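Questions and answers about our snack tables

We are a small kitchen and table service in Levham. We prepare snack tables for name days, office afternoons and family visits. The same questions come to us every week by telephone, so we have written the answers on one page. If your question is missing, please write to us and we will add it.

How many guests can you serve?

The smallest order is two guests and the largest is 470. For more than 470 guests our kitchen is too small, and we do not want to promise something we cannot keep. Between these numbers everything is possible, but for large tables please write to us early.

How early must I order?

For a small table three days is enough. For a large one we ask for two weeks. September is our busiest month and then we need three weeks, also for small orders.

What is included in the basic table?

The basic table has one kind of salted cracker, one kind of sweet biscuit, nuts or seeds, and tea. You receive the trays, the dishes, the tongs and one tablecloth on loan. Paper napkins are included and you keep what is left over. Fresh fruit is not part of the basic table, but we can add it from June.

Do you deliver outside Levham?

Yes, we also deliver to Petberg. Villages on the road between the two towns are no problem. For other places please ask first. We deliver from 7 in the morning, and the last delivery leaves us at 4 in the afternoon.

Can I collect the order myself?

Of course. The door is at the back of the building, beside the bicycle stand. Please come with a car that has a flat floor in the boot. The trays must lie flat, otherwise the cells mix and you will have crackers among the raisins.

Who bakes the crackers?

The crackers come from the Tokgöz bakery. We have worked with them from our first year. They bake twice a week, and we keep the crackers in closed tins until the morning of your order. The sweet biscuits we bake in our own kitchen.

My guests have allergies. What can I do?

Tell us when you order, and not on the day of delivery. We can leave out nuts and sesame completely. We cannot promise a table without any trace of wheat, as we have only one kitchen and there is always flour in it. For such a guest it is better to buy something closed from the shop and put it on a separate plate.

Which tray should I choose for which snack?

Small dry snacks are best in a tray with compartments. A guest takes from one cell and does not touch the rest, and the tray looks tidy for longer. Our white tray with the grid is the one most people order, here with cracker-like snacks in its cells, and the clear square dish we use for anything fine that would get lost in a tray. Soft or sticky sweets should go on a flat plate with baking paper. 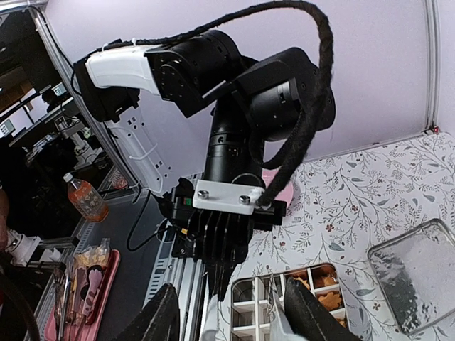 Tablecloths are chosen by the customer, and we have plain ones and printed ones. A plain white cloth is good for an evening, but it shows every crumb and every drop of tea. For families with children we recommend a print, for instance the white one with grey-green leaves and small dark red berries, which is friendlier to small stains. If you have a long table, please measure it – two cloths must overlap by a hand's width. Our cloths are ironed before they leave us, so keep them on the roll until you need them.

What happens if something is stained or broken?

Stains from tea and fruit we wash out ourselves and you pay nothing. Candle wax is more difficult and we ask a small fee for it. A broken dish is taken from your deposit.

Must I wash the trays before I return them?

Please empty them and wipe them with a damp cloth. Do not put them in the dishwasher. We wash everything again with hot water when it comes back.

How do I pay?

By bank transfer or in cash at delivery. Orders for more than 100 guests are paid half in advance. We send the bill through Suvon, so please look also in your spam folder – some customers find it there.

Can I change the number of guests later?

Until noon on the day before, you can add or remove up to ten guests without cost. After noon the trays are already being filled, and we can only add.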